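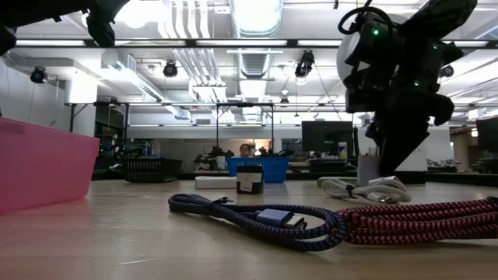
Cables on a tabletop, two braided and one white.

To: grundness-league
Subject: Re: Siltent 4v4 – rating reset and the Barrera Cup

On 2018-01-30, the league desk wrote:

> Plenetti has confirmed that the next Siltent patch goes live in
> February and will reset all public ratings to 100. Our own
> ladder is kept separately and won't be touched, but we seed the
> Barrera Cup from the public numbers, so we need another way to
> do it this year.
>
> Proposal: seed from the ratings as they stand the night before
> the patch. Teams that have played fewer than six ladder matches
> go in unseeded. Please reply on the list if you object.

I object, a little. My team is sitting on 1383, the best we've ever had, so freezing the ratings would suit me very well. Please bear that in mind while I argue against my own interests.

The public number has been junk since the fall. You get the same points for beating four strangers with a bad connection as you do for beating a real team, and anybody willing to queue at four in the morning can climb a long way on sleepy opponents. I know this because it's how we got to 1383. Our real strength can be read off the ladder, where we've lost five of our last seven and one of the wins was a forfeit.

So why not seed from the ladder? The usual answer is that not everyone plays in it, but the cup rules already say you need to be registered there, and the proposal wants six matches for a seed anyway. If we trust the ladder enough to count the matches, we may as well look at who won them.

Second point, the cutoff. "The night before the patch" sounds clear until you remember that Plenetti has moved a patch date after announcing it every single time I've cared about one. The last one slid twice and then came out during our semifinal, which a few of you will remember as the match where the left goal disappeared. Pick a calendar date, publish it, and let the patch land wherever it likes.

Third, and I'll be quick. The proposal doesn't say which build the cup is played on. If it's the new one, there are changes to the boost timer that make the back post play pretty much useless. I'm fine with that, having been on the wrong end of it all winter, but teams should get two weeks of practice before the first round. If it's the old one, someone needs to check that private rooms will still run it. They didn't last year.

I went through the sign-up sheet while I was waiting for a match. It has 268 players on it, and 84 of those haven't logged in to the league page since last season. Could we send them a note before the bracket is drawn? We had four walkovers in the first round last time – one of them ours, and I'd already bought snacks.

One more thing for whoever edits the rules page: it still says disputes should be posted in the old forum. The old forum is now a login screen that doesn't accept logins. As a way of cutting down on disputes it works great, but I'd put the list address there instead.

Otherwise fine by me. I can redo the seeding sheet if we go with the ladder, and I promise to put us where we belong, somewhere in the middle and probably facing the champions.

--
grundness-league mailing list
Reply to the list, and please trim your quotes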